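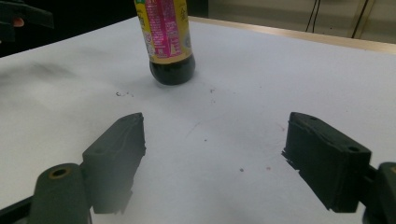

Last updated: 9th February

Grippers, second pair. Continued from the page with the finger drawings.

I changed the pads on the pair we call Vudach. The old glue did not hold on the printed plastic, so I roughened the fingers with sandpaper before I put the new one. The pads are from the Orozco sheet and I cut them with the long knife. My cutting is not very straight, but I leave it until we know if the thickness is correct.

Opening was set again with the small screw. Before, the two fingers did not close in parallel, there was a gap at the tips. Now I measure 10 mm less play than in September, when Garba Adeyemi did the first assembly. Encoder reads 1,238 at fully closed and 49 at fully open, and I wrote both values in the Hillura config file. Please do not swap the left and right files again - I lost one evening for this.
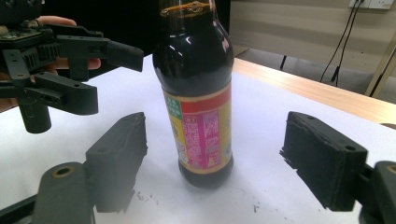 The cable is still the weak point. When I turn the wrist far, the plug on the board gets pulled, and the reading jumps by around 700 counts. Garba proposes a clip on the post. I would prefer a longer cable first, it is cheaper and we have it in the Gevo box.

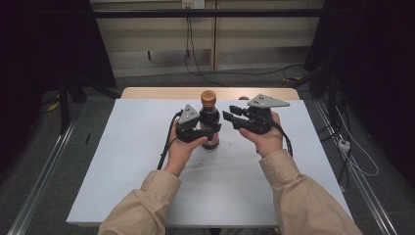
Next question is the mounting plates. I want to know if we can make them smaller, they are heavy in the hand after half an hour. With the bottle between the two grippers, the left plate comes up beside the neck, and the right one sticks out to the side. For something taller I expect the left one to be in the way. I will draw a version with the corner removed and keep the same holes.

To do:
- longer cable, left side first
- plate drawing, send to Garba
- check the pads again after one week
- order M3 screws, the short ones are finished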